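Stripping the guest bed

2023-05-11

I finally got to the back bedroom this week. It had been on my list since March, when my cousin stayed with us, and every time I walked past the door I found something else to do. The bed in there gets used maybe six times a year, so it's easy to forget that it needs looking after like any other bed.

Taking everything off was quick. Two pillows, the top sheet, the fitted sheet, and the old mattress pad that never stayed on the corners. The pad went in the trash. I've washed it so many times that the elastic has no pull left, and I was tired of fighting with it. The sheets went in on warm. We have a Kelon washer now and it takes much longer than the old one, so I had most of the morning with a bare bed.

I did the baking soda thing. I shake it on through a kitchen sieve, leave it alone for a couple of hours, and then vacuum it up with the upholstery head. I know people argue about whether it does anything. The room smells better to me afterward, so I keep doing it. If you try it, go slowly along the stitching, where the powder likes to sit. I usually do one pass lengthwise and one across.

The mattress itself is a Zenduvard. I paid $200 for it at Nikolovski, the discount furniture place out past the car wash, and I didn't expect much from it. The cover is white and quilted, and it has never sat flat. It came rolled up in plastic and I assumed the wrinkles would drop out after a few weeks. They didn't. I tried a hand steamer on it once for about 15 minutes and got nowhere. Under a sheet you don't feel them, so I've stopped caring.

I also turned it head to foot. It's a one-person job if you pull from the corner and walk it around — I wouldn't try it with our own mattress, which weighs twice as much. Slavica Lazarević, my neighbor across the street, does all of hers on the first day of every season and writes it on the calendar. I don't have that kind of discipline, but I did put a piece of masking tape on the bed frame with the month on it.

The new pad is from Cliton. It cost more than I wanted to spend, but it has deep sides, and the reviews said they hold. I'll report back after someone has slept on it.

The blanket is the one thing I didn't wash. It's the mauve one that used to be on the couch, and it had a turn in the machine not long ago. I just kept it at the side of the bed while I worked. It's too warm for this time of year, but our guests always ask for something extra at night, so it stays in the room.

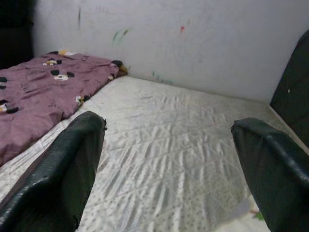
Next is the closet in the same room, which is a bigger problem. It has the winter coats, a box of cables, and two suitcases with broken zippers that I keep saying I'll get fixed. I'm going to start with the coats. If the church sale is still taking clothing at the end of the month, at least half of them can go.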